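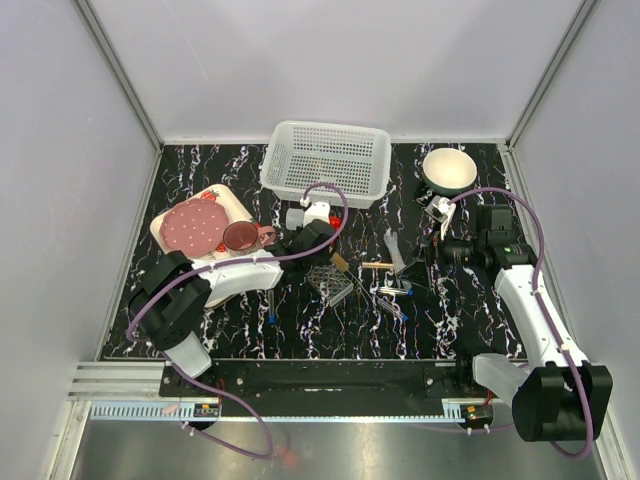

Chapter 9
Looking After a Two-Arm Bench Cell

By the time you reach this chapter you will have built a cell, or at least watched one being built, and you will probably have the feeling that the hard part is over. In one sense it is. The arms are bolted down, the program runs, and the first tubes have been picked up and put somewhere else. But a cell spends a few weeks of its life being built and several years being kept going, and it is those years that we turn to now.

Our companion for the whole chapter is the Teten cell, a small enclosed bench with two arms which the workshop at Loletel uses for handling light laboratory ware. You met its controller in Chapter 6. It is a modest machine, and I have grown rather fond of it, partly because everything that can go wrong with a larger cell goes wrong with this one too, only more cheaply and within easy reach.

Begin with how the thing is put together. Both arms share one long black mounting bar along the front edge of the table, with screw holes along its length. This is a sensible arrangement, and it saves a good deal of measuring, but it does mean that the two arms are never quite strangers to each other. If the bar works loose, both of them lose their place together, and a fault that looks like bad aim in the left gripper may well show up in the right one as well. Always check the bar before you touch the settings of either arm.

Next come the cables. On each arm a purple cable leaves the base, runs along the white link and arches over to the gripper. That generous arch is there on purpose. A cable pulled tight looks tidy on the day it is fitted and gives trouble later, when the arm reaches out to its full stretch and there is no slack left to give. On the left there is also a length that droops down in front of the bar, and you should get into the habit of glancing at it whenever you open the enclosure - it is the piece most easily caught by a sleeve.

Then there are the small circuit boards, one under each end of the bar, and the slotted strips beneath it, which need to be kept clear of dust and labels and anything else that finds its way down there.

Last of all, the tabletop. A practice layout of capped tubes, a multi-well rack, a basket and a few odd items such as foil or a wooden stick is a very good test after any repair, since it asks the grippers to deal with round things, flat things and thin things in one sitting. At Loletel the full check is made every 1,000 cycles, and the Tokarz check sheet, which we shall fill in together in section 9.2, takes no more than 80 minutes once you know your way about it.

What you will need for this chapter

A set of hex keys
A soft brush and a dry cloth
The Tokarz check sheet (one copy for each arm)
Your notes from the Posura exercise in October

9.1 Before you open the enclosure

Stop the program from the controller and wait until both arms have come to rest.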